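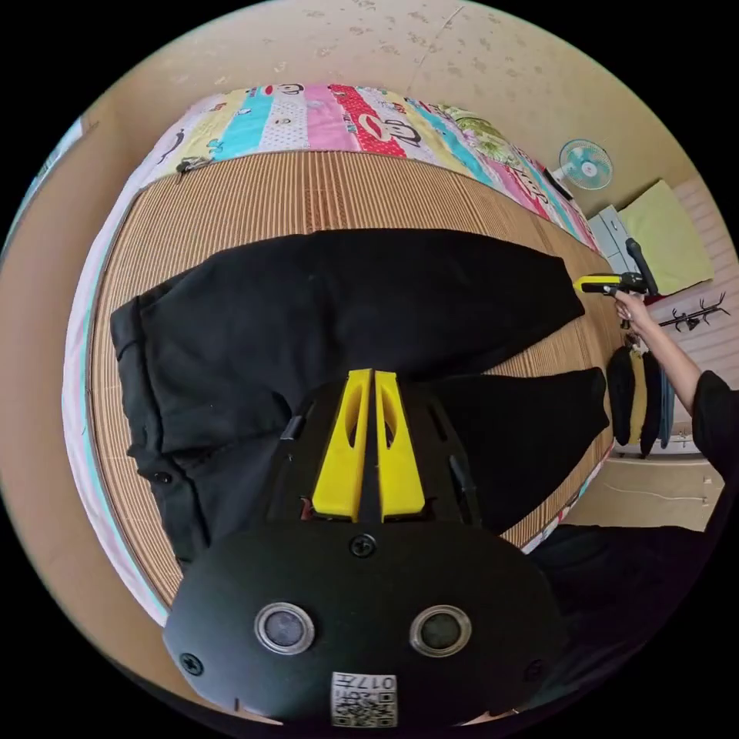 Leave the Typing Errors Alone

December 9, 2021

The wartime clerk at Flanstead could not spell "reconnaissance." He tried it five or six ways in the station diary, sometimes two on a page, and by the spring of 1944 he had given up and was writing "recce" like everybody else. I have grown fond of him. I don't know his name, only that his typewriter dropped its lower-case e below the line and that he thought very little of the mess hall.

I bring him up because the people behind the Vashisht Index, which has put the Flanstead papers online, have fixed his spelling. They have also fixed his dates, his aircraft letters and, in a few places, his opinions. The diary runs to 1,242 pages and all of it can now be searched from a kitchen table, which is a fine thing and I use it most nights. I just wish somebody had been told to stop typing sooner.

Take the Tomavden raid. The diary says eleven aircraft went out and nine came back, and that one of the missing two landed elsewhere "with a pig of a starboard engine." The group summary says ten went out. The gunners' own accounts, taken down years later, get as high as fourteen. In the Index all of these have been quietly brought into line at eleven, with a smooth little paragraph on top. The pig is gone. The starboard engine "developed a mechanical fault." 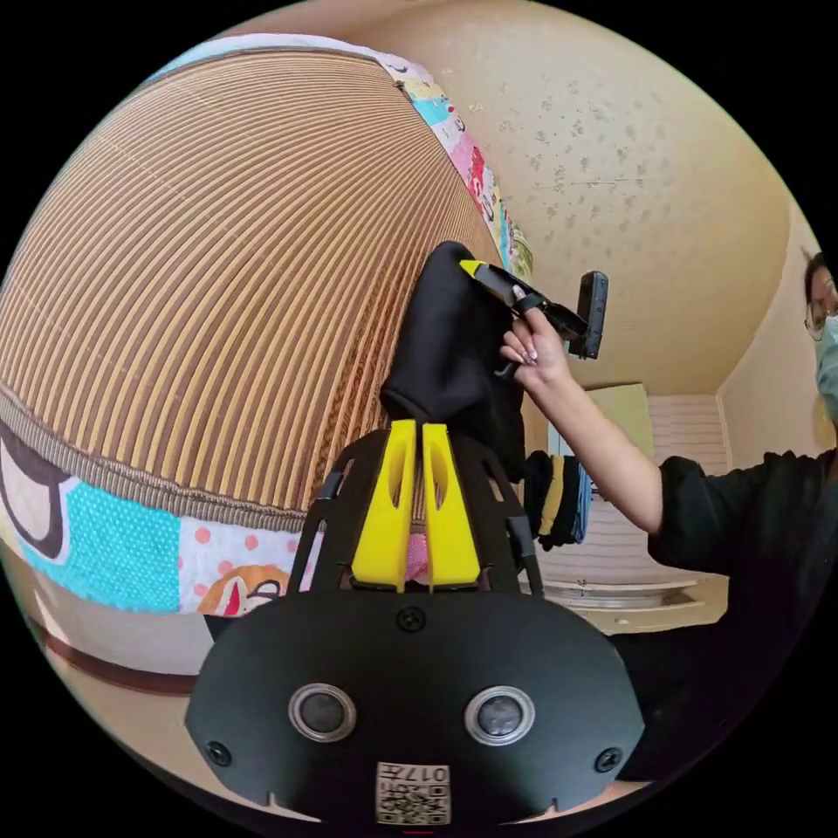 Two lenses, yellow fingers, and number 017.

Maybe eleven is right. I would put money on eleven, though not much. But a reader who comes to that page today has no way of learning there was ever an argument, and the argument is the interesting part. Why did the summary say ten? Was one aircraft on loan from the next field over? Did it turn back so early that headquarters never bothered with it? I spent most of June on that question, and I only knew to ask it because I own a bad photocopy of the original, bought in a box with a broken flight computer and a quantity of someone's knitting patterns.

The defense, when I wrote in, was that ordinary users find contradictions confusing. I suppose they do. I find them confusing too. So, I imagine, did the men who were there, several of whom were trying to count airplanes in fog. A bomber station was a place where a great many tired people wrote things down in a hurry, and if the paperwork reads as though it came from an insurance office, somebody has been at it.

There is a money side to this. Cleaning up the text took the Index a little over 800 hours, by its own annual report, and was paid for out of the same grant that was supposed to cover the Breder scans. Breder is the collection I would save from a fire: around 1,000 loose sheets of crew debriefings, in pencil, on paper that was cheap when it was new. Those are still in their folders. We have a diary with perfect spelling and a heap of pencil getting fainter by the year.
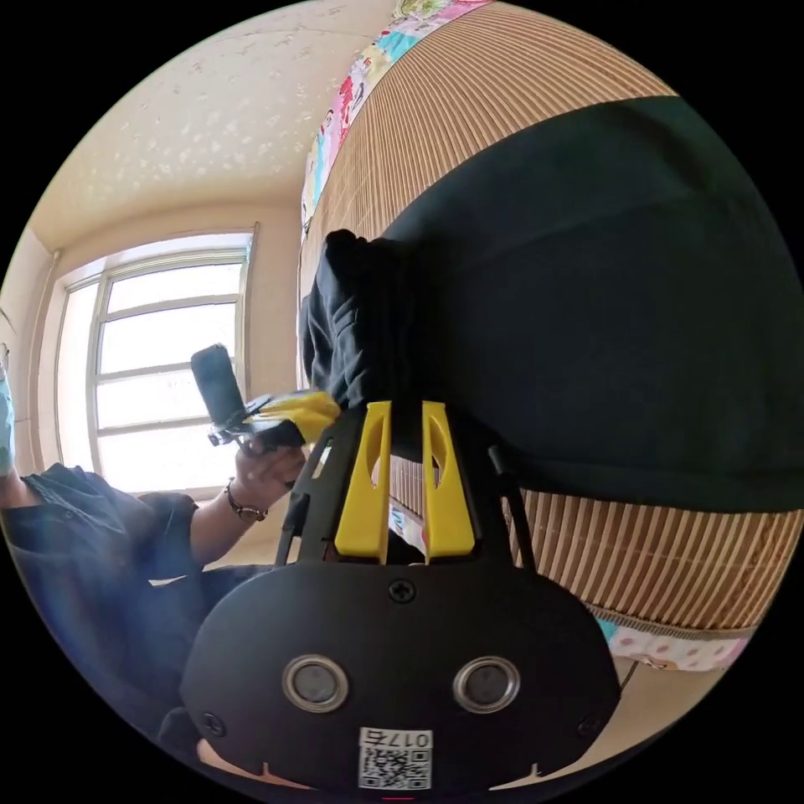
The twin sensors, with the small QR sticker below.

I should be fair. Some correction is useful. If a village is spelled so oddly that no search will ever find it, then by all means put the right name beside it. In brackets. Square ones, the way it was done for a hundred years before anyone owned a scanner. Brackets cost nothing and take up very little room, and they let the reader see both the mistake and the person who thought it was one. Sometimes the second person is wrong. The Index has moved one emergency landing from a grass strip to a lake with a similar name, which must have come as a surprise to the crew.

The other complaint I hear is that raw transcripts look amateurish. They do look a bit rough. I have read enough polished squadron histories, bought at full price, to have stopped worrying about that. Half of them copy the same wrong serial from each other, beautifully typeset.

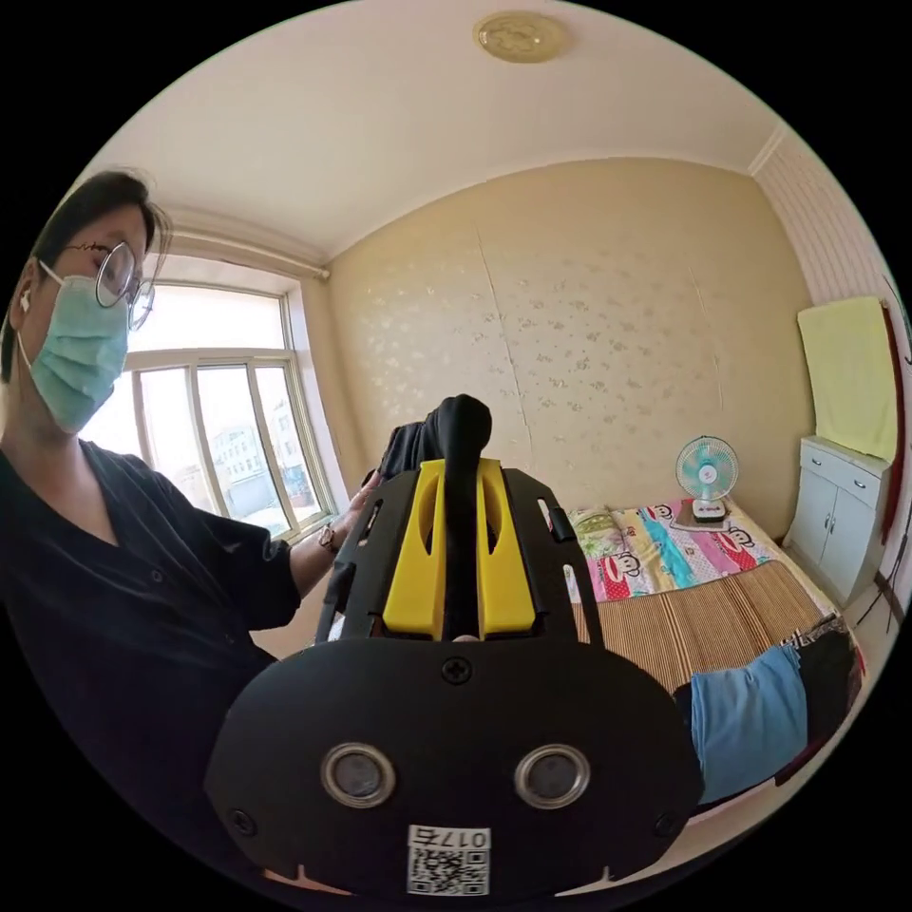 Round glasses, face mask, and a wristwatch.

What I would like is modest enough. Put the clerk's words back as he typed them, low e and all if the software can manage it. Keep the corrections as notes, with initials, so we know whom to write to. And spend whatever is left on the Breder sheets, starting with the 100 or so that cover the week of Tomavden, in which I admit a personal interest. I still think one of those crews can tell us about the tenth aircraft, or the eleventh, and I would like to hear it in their spelling. I have written to the Index again. They replied that my letter contained a typing error, and they were right, on the second page.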